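Progress report no. 2 to the Ojeda fund
Project: Trial of the Vastis hand-held gripper kit for small packing workshops
Prepared by: Ignacio Montecinos, Numer
Date: July 15, 2023

1. Where we are

Since the first report, which you received in March, the kit has been in use at our work table on most working days. The Vastis kit is sold as a pair of hand-held grippers with cables, clamps for the work surface and the recording program, which the maker calls Ilent. The person holds one gripper in each hand and does the task as usual, and the recordings are later used to teach a robot arm the same task. Our question from the beginning is whether a small workshop without its own engineers can buy this kit and get useful recordings from it.

In this period we have made 139 recordings with the kit. Our target in the work plan for the same period was 50, so we are well ahead in quantity. The quality is not yet equal in all of them, and I explain this in section 3.

2. The work at the table

All the recordings concern one family of tasks, which is putting bottles in a divided cardboard box and taking them out again. We chose it together with the workshops because they do this by hand every day. We use a white board held to the table with clamps, one blue bottle with a white cap, and a blue box with two compartments. The board stays in its position between the recordings. At first we did not fix it, and the smallest push of the elbow changed the whole arrangement. 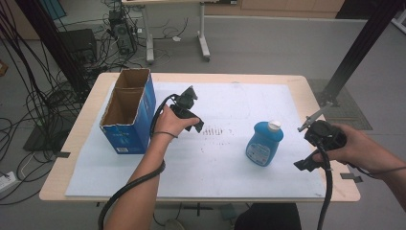
Lowri Wynne wrote to us, after reading the draft of this section, that in her opinion the cables are the weak point of the product. She had tried the kit for one morning and found that she was moving her arm to please the cable and not to please the bottle. She also asked if the workshops would accept to be tied to a computer in this manner, and she would like to see the question put to the supplier before any more money is spent on extra tasks.

We agree with the first part of her remark. The cable goes from each gripper to the equipment near the table, and a new user thinks about it for the whole first hour. After that it is less of a problem, but it never goes away completely. We have asked the supplier whether a longer or thinner cable can be delivered. The answer was that a thinner one is being prepared, without a date. I would not count on it for this project.

3. What we have learned about the product

The good side first. The grippers are easy to understand. Every person who tried them could close the fingers on a bottle in the first minutes, without reading the manual. The recording program starts quickly and has not lost any file in this period.

The less good side is the shape of the fingers. They are flat, and the bottle is round. When the bottle stands, this causes little difficulty. When the bottle lies on its side, the person must choose where to hold it, and different persons choose differently. Some go for the cap and some for the body.
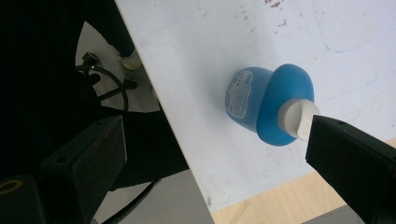

For the training of an arm this variety is a difficulty, as the same start leads to many different movements. We have therefore written a short rule for the users: for a lying bottle, one finger comes to each side of the body, and the cap is left free. The recordings made before this rule are kept in a separate folder and will not be used for the first training.

The manual needs work also. The chapter about calibration is correct, but it supposes that the reader knows words which a packing workshop does not know. We have written our own version of it in four pages and we can send it to you if you wish.

4. Money

The spending follows the plan. The kit was paid in full in the previous period. In this period we paid only working hours and a second set of clamps. There is a small saving in the travel line, and we ask your permission to move it to the line for spare finger pads.

5. Next period

We will do the first training with the recordings made after the rule. We will also invite 2 workshops to use the kit at their own place for one week each, with our help by telephone only. This will be the real test of the product, and their opinion will go in the next report without changes from our side.

One decision is needed from you. The yearly licence of Ilent must be renewed before the workshop weeks begin, and the supplier asks for the order one month in advance. Please let us know if we may go ahead.

Ignacio Montecinos
Numer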